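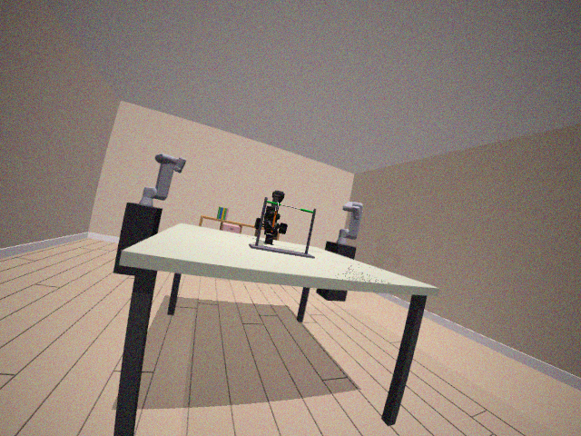 Furniture begins as a question about weight. Before a designer chooses a color or a type of wood, somebody has to decide how the load on the top will travel down to the floor, and how much material is needed to carry it there. In this chapter we study the most common answer, the four-legged table. A flat slab with a thin edge, standing on four dark legs of square cross-section, is so familiar that we seldom ask why it looks the way it does. The square section is easy to cut and easy to join, and it resists bending equally in both of its main directions. The thin edge is a different matter. It makes the table look light, but it also tells the engineer that the slab will bend more than a thick one of the same material, and that the distance between the legs must be chosen with care.

Chapter 7
Tables: Loads, Legs and Stiffness

In Chapter 4 we considered the stool, where one person sits near the center and the load is easy to predict. A table is less polite. People lean on its edge, sit on its corner, push it across the room with one hand and put a heavy box on it without thinking. A table must therefore be designed for several different situations, and the worst of them is usually not the one which the buyer imagines in the shop.

After reading this chapter you should be able to trace the path of a load from the top of a table to the floor, to explain why a table sways, and to propose changes that make it stiffer without making it much heavier. You will need the formulas for simple bending from Chapter 3. No new mathematics is introduced until Section 7.4.

The load path

Imagine that a weight is placed exactly in the middle of a rectangular top. If the table is symmetrical and the floor is flat, each leg carries one quarter of the weight, and also one quarter of the weight of the top itself. Now move the weight slowly toward one corner. The nearest leg takes more and more, and the leg on the opposite diagonal takes less. If the corner extends past the leg and the weight is large enough, the far leg will leave the floor. This is called tipping, and most safety tests for tables are concerned with it.

Real floors are not flat. A table with three legs always stands firmly, but a table with four stiff legs may rest on only three of them, and the fourth hangs a little above the floor until somebody leans on that side. Small workshops often solve the problem with adjustable feet. The workshop Gramer, whose tables we use in several exercises, prefers to leave the frame slightly flexible, so that it twists a little under its own weight and finds the floor. Both solutions are acceptable. The second one costs less, but it asks for good judgment from the maker.

Sway and how to reduce it

Push sideways on the edge of a table and you will feel a small movement. Almost all of this movement comes from the joints between the legs and the top, and only a small part from bending in the legs. Students are often surprised by this and try to repair a weak table by making the legs thicker. The table becomes heavier and it sways nearly as before.

The traditional remedy is the apron, a rail which connects the legs directly under the top. A deeper apron gives a taller joint, and a taller joint turns less under the same force. Where an apron would disturb the knees, the designer may use a metal corner plate, or a low rail between the legs at the back. The Strömberg writing desk has a rail only at the back and still passes the sideways test, thanks to its wide corner plates.

The length of the leg is also important. For a given push at the top, a longer leg puts a larger turning force on the joint. A bar-height table made from the same parts as a dining table will feel clearly looser – a fact that every student should test by hand before calculating it.

The top under repeated load

A top which never breaks may still fail in a slower way. Wood and wood-based boards continue to bend when a load stays on them for months, and they do not come back completely when it is removed. This slow bending is called creep. The Drellamard bench, which is 58 inches long, is analyzed in Section 7.5, where a constant load in the middle of the top is compared with the same load put on and taken off many times.

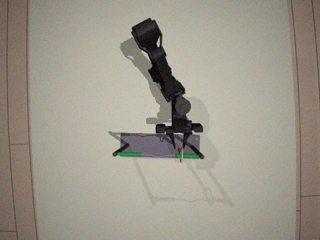
Before you continue

Find a table at home or in your school and turn it upside down, if it is safe to do so. Draw the joints between the legs and the top, and mark every screw, plate and rail. Keep the drawing – you will need it again for the Madeditz exercise in Section 7.6.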